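Small top-freezer fridge next to a long desk, defrost now or wait?

Istmont Home Forum > Kitchens and small rooms > Fridges

corner_kettle
Hello all. We have a small room with wooden floor, one long white desk along the wall and one silver refrigerator with the freezer on top. I must put food for 157 portions through this room in July, in small batches, so the freezer will work hard. Now it is empty and there is a light frost on the bottom of the compartment. My two questions: do I defrost it already, or is this frost too little to care about? And is it bad that the fridge stands so close to the desk?

Danex_fan
How thick is the frost? If you can't measure it, put photos.

corner_kettle
I put two, the room first and then the freezer with the door open.

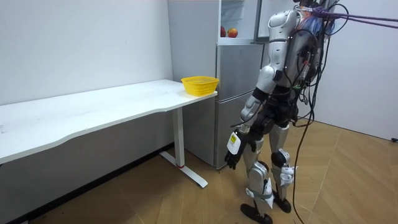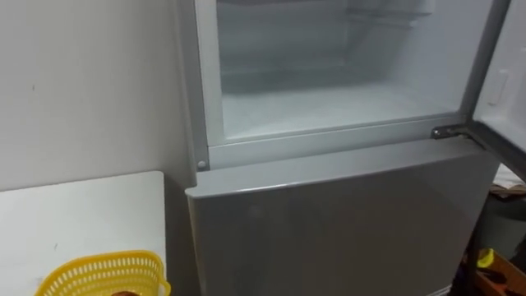 Re: frost on the freezer floor

Danex_fan
Thank you, this helps. For me that is nothing. The floor of the compartment is whitish, the rack on top looks fine. I would fill it and forget it until autumn.

Kathleen Kinsella
I don't agree with Danex_fan. It is empty today, and it will not be empty again for weeks. Switch it off at 9 in the evening, leave the door open with a towel on the floor of the freezer, and wipe it in the morning. With the wooden floor I would put a second towel under the front also. Water goes behind the plinth and you don't see it until the boards lift.

Danex_fan
A whole night for a bit of white? And the lower part must be emptied too if you switch off everything. She did not say what is inside there.

corner_kettle
In the lower part I have milk, butter and two jars of pickles. They can go to my neighbor, it is no problem.

Áine Coughlan
Kathleen is right about the timing, but please no knife and no hair dryer. I made a hole in my old Fanex with a butter knife and it was the end of it. A bowl of warm water inside, door half closed, and this frost is gone before you finish your tea. While the door is open, clean the gasket. Old crumbs there let the damp air in, and then the frost comes back quickly.

corner_kettle
Thank you. And the desk? My sister wants to move it away, I want to keep it — I put the boxes there when I load the freezer.

Kathleen Kinsella
Keep it. Only check that the doors open fully and that the air can move behind the fridge. The Ní Chonaill booklet that came with mine gives the gap for the back, yours should have the same kind of page.

Danex_fan
On the desk we agree. On the towels I still think it is too much work.

corner_kettle
I will try the bowl tonight, with both towels. The milk is already next door.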